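Tomside bench arm -- set-up guide
Section 4: Laying out the table and first picks

Do section 3 first (bolting down, e-stop, power). If the arm isn't clamped tight, stop and go back. Written for the shared bench at Porkholm but should work on anything similar at home.

4.1 Before you switch on

1. Clear the table. Mugs, screws, phone, all off.
2. Wipe down. Dust shows up on the overhead view and confuses the object finder.
3. Put the play kitchen bits out. Soft things in the middle, heavy things near the edges.
4. Leave gaps. Open jaws need room either side of whatever you want picked up.
5. Check the overhead view on the laptop. Whole work area should be in it.

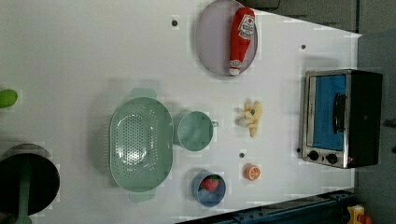
6. Save the view as your start layout. Call it something sensible. Shivam's are all called "test" and we can't tell them apart.

Note: lights on, blinds down. Low sun after 4 pm in April wrecks the exposure.

4.2 Waking the arm

1. E-stop out. Power on. Hands off the table.
2. Wait for the joint light. No light, no moving -- check the supply before anything else.
3. Run the home routine at slow speed. Stay by the e-stop.
4. Jog each joint a little both ways and listen. Grinding means a loose cover screw.

CAUTION: never reach in while the arm is live, even if its been still for ages. Ashraful has the bruise.

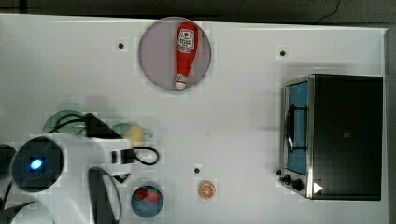 Cable slack is the thing people get wrong. Too little and it tugs at full reach, too much and it drags things over. Look at the wrist with the arm stretched out over the table: a loop like the one there, coming off the small mount and out onto the table, needs watching on every move. Tie back whatever you can, then jog through full travel again. Anything that snags, redo the ties.

4.3 Wrist camera

1. Plug in, open the second window.
2. Both fingertips must be in view. If one is missing, slacken the bracket, turn, retighten.
3. Set the grab delay to 500 ms. Shorter and the jaws shut before the arm has settled.
4. Bring the arm down over a soft item, slow speed, jaws open.

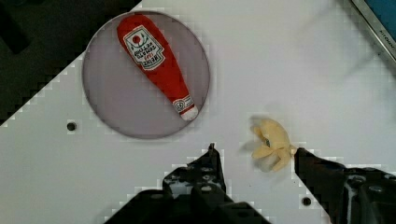 5. Stop just above the table and check the height reading. Should be 14 mm. If its off, redo the home routine, don't fudge the offset.
6. Close the jaws at force 2. Raise it only if the item slips.
7. Lift straight up. No sideways moves untill clear of everything else.

Note: blur in the wrist view while moving is normal. Blur when stopped is a loose lens or dirt on it.
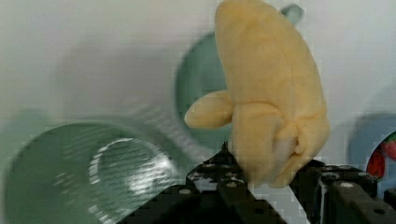 Can I use a higher force for soft things? Best not. Start at 2 and go up one step at a time, stuffing squashes and you lose your grip point.

4.4 If it goes wrong

Error 634: jaws timed out. Power off, clear whatever is stuck, home again.
Arm stops mid-move: usually a cable. See 4.2.
Anything else: write it in the bench log and message Anathi before restarting.

Section 5 covers putting things down.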